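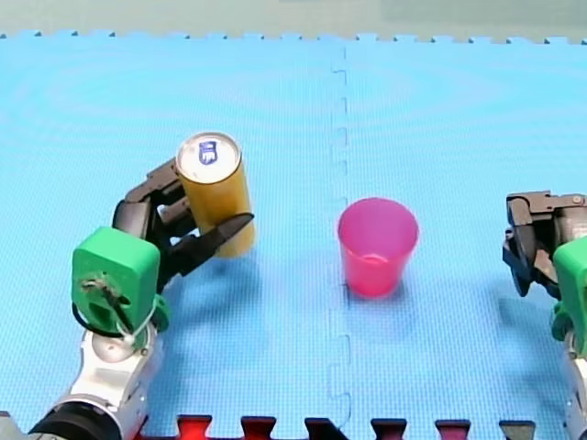
Armelle Hamel answered the door of the shared workshop in Trarkdale with a hex key behind one ear and told me to mind the step. I'd come over on the bus from Cotport to talk about the two-armed build she and Anatole Delorme have been putting together in the evenings, and I'd been promised tea, which arrived quite a bit later (they only own two mugs that don't leak).

The pair of them call it Hoarau, after the street where Anatole grew up. "Armelle wanted a proper name, with initials," he told me. "I just wrote Hoarau on the box of screws and it stuck."

What they're after sounds so simple that I felt a bit daft asking about it. One arm picks up a drink can, the other picks up a plastic cup, and between them they pour. Anyone who has watched a toddler do it will know how much can go wrong!

"The can is the nasty one," Armelle said. "It's smooth, it's thin, and a full one weighs a lot more than an empty one. You squeeze too hard and you've got a dent. Too soft and it slides out the moment you tilt."

So far they've only practised with empties. I asked when they planned to try a full one and they looked at each other for rather a long time.

"December," said Anatole.

"He says December," said Armelle.

She does the wiring and he does the code, though it's not as tidy as that, as she rewrote most of his grip routine over the summer and he's the one who worked out how to loop the cable at the wrist. The first version had it running straight down the arm. It caught on the elbow every time the hand turned over, and once it pulled the plug clean out halfway through a lift. "I was making toast," Armelle said. "I heard the can go and I knew."

The fingers have been the longest job by far. Anatole keeps a notebook of every grip they try, and he let me leaf through it. The last entry was number 1877. Plenty of them just say "no". A few say "no!!" and one, which I liked very much, says "yes but upside down". The grip they've settled on for now has most of the fingers curled round the back of the can and a single long one laid across the front, at mid-height. They tried holding it higher up, nearer the rim, and it swung about like a bell.

I hadn't given any thought to the floor before I visited, but they talked about it for ages. They began on a bench and gave up after a fortnight because the whole thing shook. Then it was bare floor, which was steady enough but hard on dropped cans, and harder on knees. Foam play mat tiles did the trick — the interlocking sort you'd buy for a nursery. "Best 40 quid I've spent on this," Armelle said. "And I can kneel on it for an hour." The seam between the tiles has turned out handy too, as Anatole lines the cup up from it.

They have 12 test positions for the cup and work through them in order. The middle ones are fine. The ones out towards the sides are, in Anatole's words, "a bit of a lottery", and the right arm is still the slower of the two to get itself into place. He thinks it's a calibration problem. Armelle thinks a bolt needs tightening. They had a small and very polite argument about this in front of me, and then she went and tightened the bolt.

Has it helped? "Ask me next week," she said.

I wondered what comes after the pouring. There's a makers' day over at Clirkholm that they'd love to take it to, if they can work out how to get both arms in the back of Anatole's car without taking them to bits. He'd like it to fold a tea towel one day. Armelle would like it to do the washing up, and reckons she might see that by 2035 if he stops fiddling with the colours on the control screen.

By then the tea had turned up, and Anatole had gone back to the notebook to write in number 1878.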